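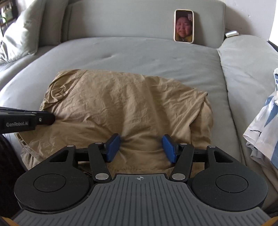 **Pale sofa, three years on: clean it, cover it or replace it?**

Board: Home & Furnishings > Upholstery
Started October 27, 2025

### byeltham

We're looking at replacing the sofa and I'd like some opinions before we spend the money. The old one is a pale three seater with fixed seat covers, so nothing unzips and nothing goes in the wash. The arms are grubby where people lean and the seat nearest the window has a tide mark from a spilled tea that I made worse with a wet cloth.

The one we like is a Sanetti in the Tostach showroom in Dremness, £995 delivered. Zipped covers, removable, and the label says 100% cotton. The salesman said the covers can be washed at 30. My other half wants the same pale shade again. I'd rather have something dark and stop worrying.

What I want to know is:

- Do washable covers go back on after washing, or do they shrink?
- Is the fabric protection worth paying for? They want extra for it.
- Would you clean the old one first and see?

### Karakaya_Y

Clean the old one first. Hire a proper extraction machine for a day and do the whole seat edge to edge, arms included. Tide marks come from wetting one patch and letting it dry from the outside in. If you wet the full panel evenly and pull the water back out, most of them go or fade a lot.

Look under the seat for the care label before you do anything. W means water is fine, S means solvent only, WS means either, and X means hoover it and leave it alone.

### peixoto.a

Cotton covers shrink. We had a set done at 30, line dried, and the back cushions went on with a fight and one seat zip split. If you buy cotton, put them back on while they're still very slightly damp so they stretch to the pad, and never tumble them.

I'd go for a polyester mix. It doesn't feel as nice in summer but it keeps its shape and it lets go of marks more easily.

### Bülent G

Disagree on the polyester. I've sat on both and the mix we had bobbled within 2 winters, worst on the seat fronts where your legs rub. I had to go over it with a fabric shaver every few weeks. Cotton creases and goes a bit baggy, but it doesn't bobble like that.

Agree on putting the covers back on damp.

As for dark, don't assume it hides things. Dark shows dust, hair, crumbs and anything white off a towel. We had navy and I hoovered it more than any sofa before or since. Mid tones with a fleck in the weave are the easiest to live with.

### byeltham

Checked under the seat and the old one is marked W, so that's something. I've found a hire place that does machines by the day.

Hadn't thought about dust on a dark one. We have a cat, mostly white.

### Karakaya_Y

Then dark is out, unless you want to own a lot of lint rollers.

On W fabric the machine is safe. Hoover thoroughly first, do a test patch round the back, and go easy on the detergent. Too much soap left in is what makes a sofa get dirty again so fast. Do a second pass with plain water and then keep the windows open and the heating on low until it's dry. Leave it overnight at least, longer for thick foam.

### hanyu_j

On the paid protection: read what it covers. The one I was sold was really an insurance policy. It covered single accidents if you reported them quickly, and it didn't cover general soiling, pets, or what they called build-up, and build-up is most of what happens to a sofa. I claimed once for ink and they sent somebody out, so it wasn't useless, but I wouldn't pay for it again.

If you want a spray you can put it on yourself. I've used Gezer on two armchairs. Spills sit on top for a minute so you have time to blot. It wears off on the arms first and needs redoing.

Something to think about with pale fabric is dye from clothes. New jeans are the worst. It's a slow blue haze on the front of the seat and you don't notice until you lift a cushion and see the original colour. Chinos and other light trousers have never left anything on ours.

### Bautista_S

Dye transfer is the thing that finished our last one. Two cleaners tried it and both said the same, you can lighten it but you won't get it all out. After that we had a rule about new denim, which lasted until visitors came round.

I'd say get a throw and stop there. You can buy a decent cotton one for far less than £995, it goes in the machine every week, and when it's ruined you buy another. Tuck it down the back with a foam pipe lagging tube pushed into the gap and it stays put.

### peixoto.a

Throws never stay put, with or without the pipe lagging. I spent more time straightening ours than I'd have spent cleaning the sofa. They also end up as somewhere to dump the washing.

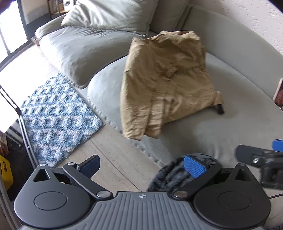
### Bautista_S

Everybody's sofa is somewhere to dump the washing. If it's going to happen I'd want a throw under it.

The tube does work if it's long enough. One piece the full width of the seat. Short bits ride up.

### Bülent G

Can't get on with throws either, but a fitted arm cover is worth having. Some makers will sell you a pair cut from the same roll. Ask Tostach to include them in the price, they often will if you ask before paying and never will after.

Also ask whether spare seat covers can be bought separately later on. If they can't, removable covers are less use than they sound, because one split zip and you're stuck with an odd cushion.

### byeltham

Rang the shop. Spare seat covers can be ordered but only while the range is current, and they couldn't tell me how long that would be. Arm covers are extra, although he said he'd see what he could do.

So the plan is to hire the machine on Saturday and do the old one properly. If the tide mark goes we'll keep it another year with a throw on. If it doesn't, we'll go back for the Sanetti in a mid grey with a fleck, if they do one, and skip the protection.

### Karakaya_Y

Sounds sensible. Do the arms twice. Change the water as soon as it goes brown, which will be sooner than you'd like.

### hanyu_j

And keep the cat out of the room until it's dry. Ours walked across one mid-clean and I had to do the whole seat over again.

### byeltham

Will do. She can have the spare room for the day. I'll report back on the tide mark.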